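Killholm folding storage box, 10 litre

Item number 844
Maker: Pelkonen
Delivery: 4 working days inside the country, 9 to other countries

The Killholm is a folding box for the small things of the home. We have it in our shop in three sizes, and the 10 litre is the one which most customers take as their first. It comes flat in a paper sleeve. You open it, press down the bottom plate and it is ready. There are no screws and no glue.

The box is made of strong grey board covered with cotton cloth on the outside. The bottom plate is loose and can be taken out for cleaning. The lid is separate and sits on top without any lock. If you want to put one box on another, please use the lid, otherwise the upper box can press the sides of the lower one to the outside.

What people keep in it

Laurențiu Pană from our shop has made a small list of what the customers write to us. Sewing things, letters, medicine, cables, baby clothes which are already too small, and very often just "everything from the kitchen drawer". We think the last use is completely correct. A home needs one place where the mixed things can live, and it is better when this place has a lid.
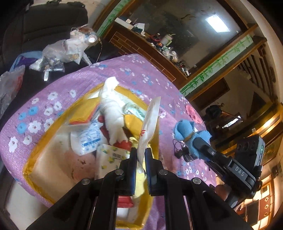 If you keep many light things together, we recommend the inside divider (sold separately, it is the same divider as for the Flerau basket). It makes four parts, and you can take away one wall to get a longer part for scissors or pencils. With heavy things, for example tools or glass jars, the divider is not so useful and we would rather offer you the wooden Dever crate.

Colours

Oat, dark green, brick. The blue one is finished and will come back in August. The colour of the cloth may be a little different from one delivery to another, so if you want several boxes for the same shelf, please order them together.

Care

Wipe with a damp cloth and leave the box open until it is dry. Do not wash it in the machine. Do not put it directly on a bathroom floor, the board will take water from below and become soft. For a spot of oil, Natalia Villalobos in our workshop uses a little dish soap on a sponge, but try it first on the back side.

Returns and spare parts

You can send the box back if it was not used and the paper sleeve is still with it. Bottom plates and lids can be ordered alone. Please write the item number and the colour in your message, and also if your box was bought before 2 April 2018, as the older lids are slightly narrower and do not fit on the new boxes.

From our customers

"I have two in the hall for gloves. The lid is a bit tight in the beginning but after some weeks it goes easily." Lempi Huttunen

"Good box. I would like a handle." Matúš Šindelář

Answer from the shop: the large size has handles at both sides, the 10 litre unfortunately not.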